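# Sinari Tabletop Pack for Hedeck

Sinari is an add-on pack of household tasks for the Hedeck two-arm simulator. It is sold by Puto as a download with a one-seat license. This README covers what is in the pack, how to load it, and what it does not do.

## What you get

- 12 tabletop tasks, each with a scene file, a reset script and a success check
- 634 recorded demonstrations, made by people driving the simulated arms
- Object models with collision shapes
- A small baseline policy for each task

The scenes are built for the Mazza arm pair with parallel grippers. Other arms will load, but the start poses will be wrong and you will have to set them yourself. 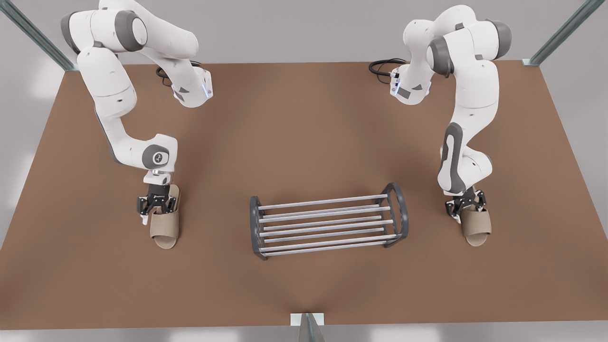
Success checks run at every step and return true or false. Each one looks only at where the objects end up and whether the grippers have let go. In the shoe rack task, a slipper counts as placed when its sole rests on the bars of either tier and both fingers are open. With each gripper still closed on a slipper and the rack empty, the check returns false, even though both grippers are closed on a slipper. If you want credit for grasping, turn on `stage_rewards` in the task config.

## Loading

Unpack the folder into `hedeck/packs/` and run:

 hedeck pack add sinari
 hedeck run sinari/shoe_rack --seed 11

The first run builds a cache and is slow. Later runs start in a few seconds. Use the same seed to get the same object layout.

## Data format

One file per demonstration. Each holds joint positions, gripper openings, object poses and the task name. Camera views are not stored. Run `render_demos` to make them at the size you need. Episodes run up to 3,000 steps.

## Known limits

Soft items are modeled as rigid bodies with a high-friction surface. A slipper strap will not bend in the fingers, so a grasp that works in simulation may slip on a real arm. Cables are for looks only and have no collision.

The baseline policies are a starting point for testing your setup. They were trained on one table height and do poorly if you change it.

## License

One seat per purchase. You may publish results and rendered video. You may not pass on the object models.

Contact: Puto support desk | © Puto | Back to top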